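Home | Collections | Research Guides | Visit | Contact

How to Trace a Wartime Aircraft Loss Using Squadron Records

Updated Nov 14, 2025

This guide is issued by the Grenia Aviation Archive for members of the public who wish to establish what happened to a military aircraft lost between 1939 and 1945. It assumes no previous experience with service records. Readers who already hold a serial number may go directly to Step 2.

Step 1. Gather what the family or locality already knows

Write down every detail, including those that seem doubtful. A month, a rank or the name of a nearby village may be enough to begin. Record the source of each statement beside it. Family accounts often give the date on which a telegram arrived, and this may fall several days after the loss itself.

Step 2. Identify the unit

Most records are filed by squadron. If only the airfield is known, consult the station lists in the reading room and note every unit based there in the relevant month. The Prundari airfield file, for instance, covers 11 units, several of which stayed for less than a season. Detachments cause frequent confusion, as an aircraft could be operating from one field while its squadron was formally recorded at another.

Step 3. Request the operations record book

Operations record books were kept in two parts. The summary gives a short account of each day. The detail sheets list individual sorties, with crew names, aircraft serial numbers, and times of takeoff and landing. Request both parts. An aircraft that failed to return will normally have a blank or a brief remark in the landing column.

Allow five working days for delivery. No more than 144 pages may be copied under a single order.

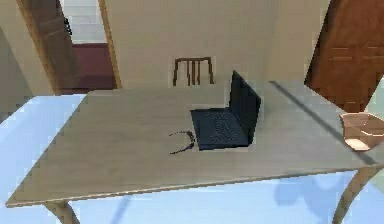
Accident cards and loss registers should be read next, since training and ferry flights were often left out of the operations record book. The cards are arranged by aircraft type and then by date. Copy the entry exactly as written, including abbreviations, and expand them later from the glossary. A laptop set up on a plain table is sufficient for this work, and a simple spreadsheet with one row per source will make conflicting dates easy to find. Keep the archive reference in the first column.

Step 4. Compare the accounts

Place the squadron entry, the accident card and any local police or coast guard report side by side. Differences of an hour are common and may reflect the use of different time standards. Differences in location should be checked against a period map. The Tatlı map series, held on open shelves, contains 247 sheets and shows many place names no longer in use.

Step 5. Submit a finding

Completed findings may be sent to the archive on Form Misex, available at the inquiry desk. Attach copies of all sources cited. Submissions are reviewed each January, and accepted findings are added to the public index. Wreck sites may be legally protected and must not be disturbed. Please do not include exact coordinates on the form.

Shares: 11 | Comments: 5

Related guides
Reading a Pilot's Flying Logbook
Common Abbreviations in Accident Cards
Finding Ground Crew in Station Records
Ordering Copies from the Reading Room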